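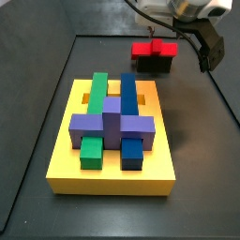
Interlocking bars on the yellow base, with the purple cross piece laid over the green and blue bars.

Plundside releases revised assembly puzzle for schools and training workshops

Plundside has released the second edition of Furnitz, a block assembly puzzle in which colored bars are fitted together on a slotted base. The set is intended for technical classrooms, apprentice workshops and assembly research groups. Shipments begin in February.

Parts are identified by color. Assembly instructions refer to each piece by color only, and the sheet contains no part numbers. The bars are square in section and cross one another, so a piece placed out of order can block the next.

The base measures 200 mm along its longest side. In the first edition the slot edges were left sharp. They are now chamfered, and the slot clearance has been reopened after feedback from first-edition customers.

"The old slot was tight at the far edge, and users were forcing the bar," said Müzeyyen Özkan, product engineer at Plundside. "We changed the clearance and left the assembly order alone. Existing lesson sheets remain valid."

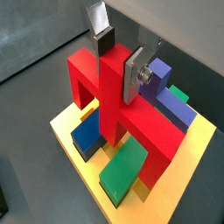
The red piece over the base plate, with purple, green and dark blue blocks alongside.

Before release, the revised set was put through 1,830 assembly and disassembly cycles at the company's test bench. Slot width was measured after every 122 cycles and stayed within tolerance throughout.

Replacement pieces can be ordered singly. Owners of the first edition may exchange the base alone within 90 days of the release. Distribution is handled by Tradix.

Press contact: Tamsin Hutchins, Plundside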